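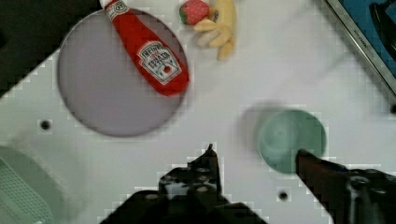 *Play kitchen, countertop and basin: toy ketchup, strawberry and bananas.*

## Play kitchen corner – progress report, April

Britura Fund, small grants, second report

Since the last report the play kitchen has gone from a line in a budget to a thing children argue over, and we are counting that as progress. The white countertop and its round basin are in daily use. The toy food has arrived, been unpacked, been washed, and been redistributed by its users according to a system we don't fully understand.

### What the money bought

The grant was $600. Of that, $203 is still unspent, and more on that further down.

Most of the rest went to the food. We ordered from Surotham, whose catalog runs heavily to produce, and from Gakier, who sell smaller odds and ends. The fruit has been the success. Bananas are in constant demand and have been served as breakfast, a telephone and, for one full morning, a patient. The strawberry is small and therefore lives wherever it was last dropped. We would order a few more strawberries next time, partly for the children and partly for whoever is on their knees at closing time.

The ketchup bottle deserves its own paragraph. Our application promised "a balanced range of healthy foods," and the toy that gets picked up first, every session, is a bottle marked HEINZ TOMATO KETCHUP. It has a tomato on the label, which we would like the Fund to consider under vegetables. Several of the older children now read the label out loud to the younger ones, with great authority. Early reading was listed in the application as a hoped-for side effect, and we had pictured it happening with the books.

### How it is being used

The kitchen is open for the whole of the morning session and for the last part of the afternoon. We had planned on cooking. What we mostly get is catering. Orders are taken at one end of the room, shouted to the other, and filled with whatever is in reach, usually with ketchup. Bills are presented. A banana recently cost 15 dollars, and the customer paid it without complaint, so there may be a pricing lesson in here for our own snack bar.

The basin has drawn more play than we expected. Children who have no interest in serving food will happily stand there and wash it. Since there is no tap, all the water is imaginary, and the staff have asked me to record how pleased they are with this feature.

Sharing is going better than in the fall, though from a low start. The countertop helps. When everything was kept in a bin, whoever got to the bin first owned lunch. With the food laid out on top, children can see what there is and reach for it, and the disputes have become shorter and more specific.

### What has not gone well

Tidying up. We introduced 2 sorting trays, one for fruit and one for everything else, and spent a week explaining them. The children sorted by color instead. Red things went together, so the ketchup and the strawberry ended up as neighbors, and the bananas were left to fend for themselves. After some thought we have given in, and the trays now have colored stickers. Cleanup has been quicker ever since, and the staff put things away wrong far more often than the children do.

The Valtonen shelf unit is the other disappointment. It was due before this report and has been due twice since I started writing it. The supplier now says it will come on a Tuesday, and has declined to be drawn on which one. Until then the toys spend the night in a cardboard box under the coat hooks.

### The unspent $203

This is being held for the shelf and its wall fixings. Whatever is left over we would like to put toward a few pots and some bowls, as everything is currently being cooked directly on the counter. If the Fund would rather see it go to something else, please let us know before the shelf arrives, a deadline that looks generous at present.

### Next period

- Fit the shelf, if there is a shelf.
- Buy pots and bowls, subject to your answer above.
- Add some vegetables that are not condiments.
- Open the kitchen to the parents' afternoon group, who have asked twice and can presumably be trusted with the ketchup.

Receipts from Surotham and Gakier are attached. The Gakier one got damp and is hard to read near the bottom, so I have written the total on the back in pen.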